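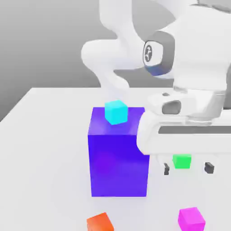 Rosimeire Pacheco says the worst part of editing the Mudgate newsletter is the apostrophes, and that the second worst is everyone who writes in to defend theirs. She has done it for 23 issues and would like to stop. We are therefore looking for an editor.

The Mudgate comes out every month except August, when our readers complain about other things. It goes to 3,531 households between Hurnen and Lynch, most of whom asked for it.

You will chase late copy, trim the gardening column to 70 lines (it arrives longer, always) and tell local poets no in a way that lets you keep shopping in town. Layout experience is nice to have. A thick skin is nicer.

The job is part-time, 30 hours a month, paid – modestly, but on time. Most of it can be done from home. The office has a heater and a door that sticks.

To apply, send a one-page letter and something you have edited, with the original if its author is still speaking to you. Write to Adalberto Bragança at the Mudgate office, Hurnen, by 2026-01-29. Please spell his name right. He checks.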